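Bimanual policies: does re-timing the demos help or just hide the problem?

14 replies · 3 shares

kelpframe
Posting a result from our Berus setup because I'd like someone to poke holes in it. Same policy, same 900 teleop demos, two arms. The only change is that we resampled every demo by path length instead of by clock time, so operator pauses mostly vanish. Over 191 evaluation trials per condition, the resampled policy stalls far less before a grasp. Grasp accuracy looks unchanged.

torque_ledger
What counts as a stall? If it's a time threshold, you removed slow motion from the training data and then measured slow motion.

kelpframe
Neither gripper tip moving for 2 seconds with the task unfinished. Fair point, but task completion went up as well.

ostrander9
Hustico tried this in March on cable routing and dropped it. Pauses carry information when one arm has to wait for the other. Delete them and the waiting arm goes early.

kelpframe
Our tasks are loosely coupled, so I wouldn't see that. Typical case for us is one arm working close to the clutter while the other stays high and clear. 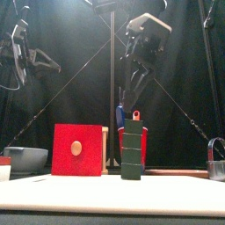
The part I care about is the final approach. Operators slow down near anything stacked, and with clock sampling those few centimeters take up a large share of the frames. The policy learns that the most likely next action is almost no action.

torque_ledger
Then weight the loss and leave the data alone. The Vishwakarma codebase has a per-step weight already — one line in the config.

ostrander9
Agree with torque. Also report seeds. With 2 I wouldn't trust the completion number.

kelpframe
It was 2. I'll run the weighted version on the Rurnau cluster with more seeds and post both curves. I still expect resampling to win on the stacking tasks.

2 likes · Reply · Share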